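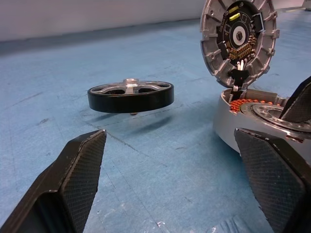 Robot arm for motor teardown, is the quote worth it?

Posted 2023-05-24 by zukside_bench

We take apart small motors for parts at a shop in Prirbridge. A dealer wants to sell us an arm with a two-finger gripper and says it will pay for itself by July. Price is 1,523 a month on a lease, or we buy the gripper separately for 3,000 and find our own arm. I don't believe the July part. We do up to 500 motors a month, and they don't all open the same way. What should I be budgeting for that isn't on the quote?

cledach_mike

Fixtures. The quote never has fixtures. Something has to hold the housing still while the rotor comes out, and the magnets will fight you. Then spare finger pads, because the grip texture wears down, and somebody's wages to reteach it every time a different motor shows up. Ask them to run your motors, on your bench, before you sign. Ours wanted to use their own samples. We passed.

rotorhead

just buy it, labor only goes up

Ouazzani Repair

I'd be careful with the lease. Read what happens if you send it back early. We tried 2 grippers and kept the cheaper one, but only for lifting rotors and setting them down. Getting the cap off without tearing the leads from the board is still done by hand here, and I wouldn't pay for a promise that it can be automated. Time one person for a week first. If you don't have that number, the dealer will make one up for you.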